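Can a godparent be from another church?

Our daughter is being baptized at our parish in Arain in January. We'd like 2 godparents. One is Catholic and confirmed. The other is my cousin, who was baptized Lutheran and goes every Sunday. The parish office form only has boxes for Catholics. Do we have to pick someone else?
Posted by skirano_mom

You don't. One Catholic godparent is enough, and your cousin can stand with them as a Christian witness. Write the name on the second line and put "witness" next to it. We did this at our parish in Alero.
Posted by Rasteo
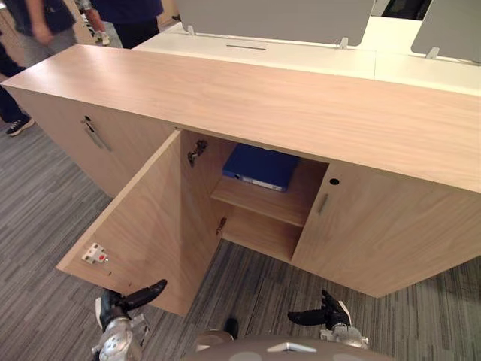
Ask the office for a copy of your cousin's baptism record too. Ours wanted it before the prep class, and the Lutheran church took 6 weeks to mail it.
Posted by Rasteo

My brother did it in 2000 and they let anybody. Just ask the priest.
Posted by alero800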